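Do small children need more than a few blocks?

I have been reading the new Grekach catalogue, which came through the door in December with all the others, and I would like to register a complaint about blocks. Specifically, about how many of them we are now told to buy.

The Grekach family set has 525 pieces. There is a bigger one, the nursery set, with 1,000. Billodard does something similar in a canvas sack with a drawstring, and the sack alone is heavier than my youngest was when she first took an interest in stacking things. The copy for both talks about "open-ended play" and "limitless possibility". I have nothing against possibility. I do wonder who has watched a three-year-old in front of 1,000 pieces of anything, because I have, and what she did was tip them out, sit down in them, and ask for a biscuit.

The theory seems to be that a child is a kind of small architect, held back only by supply. Give her enough material and up goes the cathedral. My own experience, across two children and a good many wet afternoons at the playgroup in Ferrand, is that the cathedral gets built by whichever adult is on the floor at the time, usually a father, while the child waits to knock it over.

Meanwhile the playgroup had, for years, one biscuit tin of soft blocks. Some had gone missing and one had been chewed. They were the set most often fought over, and they were also the set that children would stay with. I don't claim this proves anything. It might be that they were fought over precisely for being scarce, and I can see the argument that scarcity is a poor teacher. But I notice that the arguing stopped fairly quickly and the playing went on for a long while after.

What a small number does is let you see each piece. A handful of soft blocks on a plain bit of board, in red, yellow, green and blue, with a triangle in among them, is something a child can take in at one look. She can want the blue triangle in particular. She can push it to the far side and bring it back. In a sack of 525 there is no blue triangle in particular, only more of the same, and whatever she drops she will never look for.
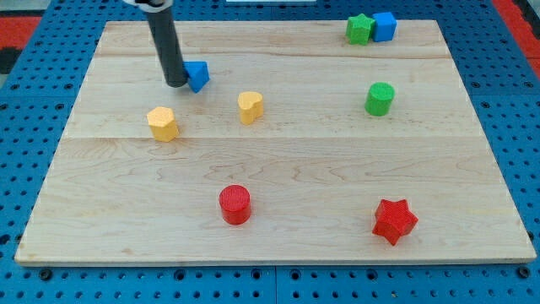

Zimton wrote in after I said some of this in a shorter piece, to tell me I was being sentimental. Children get bored with a small set inside a week, the letter went, and it is the parents who like it, as it takes 15 seconds to tidy away. A big set grows with the child. At four you want bridges and garages, and you can't make a garage out of a handful of foam.

Some of that is fair. I do like the tidying. I have emptied the big sack on to a carpet at half past five, with tea on, and I would not wish it on anyone. And yes, an older child who has got the building habit will run out of bricks and be cross about it, and at that point I would happily hand over more.

But "grows with the child" is a phrase I have learned to distrust. It was said to me about a cot, a highchair and a very ugly desk. What it tends to mean is that you pay now for something that may be wanted later, and store it in between. The blocks that are supposed to see a child through to seven spend most of those years under a bed, and by seven she has asked for something else.

As for boredom, I am not convinced it is the emergency we treat it as. A bored child with the same old blocks will quite often start using them for something they are not - soup, passengers, shopping - and this strikes me as closer to the limitless possibility in the catalogue than anything on its cover.

I would also like somebody to explain the lids. Both of the big Grekach sets come in a tub, and on neither of the ones I have met did the lid go back on once the blocks had been out.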